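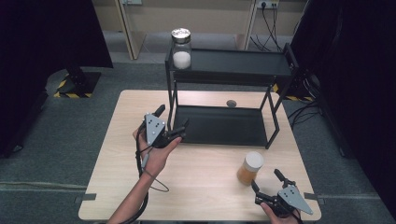 Equipment Planning Notes for the Musora Tabletop Recordings

Purpose

This file accompanies the Musora recordings of two-handed work with hand-held grippers. It is intended for groups preparing a budget for a comparable station. It does not cover file formats or licensing.

Station as planned

Each station consists of a table, a pair of hand-held grippers with perforated triangular plates, and a set of household props. The prop list includes a black two-tier metal rack, a glass jar with a metal lid, and an amber jar with a white lid. Clamps at the table edges are entered under furniture.

Budget

Approved total per station: 3905 USD
Portion reserved for spares and repairs: 1000 USD
Stations planned: 4
Lead time for grippers: 6 weeks

The total excludes operator wages, floor covering and curtains. Cables should be ordered with the grippers – the first order, placed through Trudorden, omitted them and a second shipping charge was paid.

Purchasing guidance

Request quotations for grippers in pairs. Glass jars are treated as consumables and charged to the spares line. Racks should be bought from a single production run, as tray height varied between the two suppliers consulted, Grolix and Ochoa. Power outlets must be confirmed for each room before an order is signed.

Open items

The replacement schedule for gripper fingers has not been settled. Citlali Bañuelos will revise the spares line in May.

Contacts

Budget and orders: Guadalupe Olvera
Station layout: Tullio Zanetti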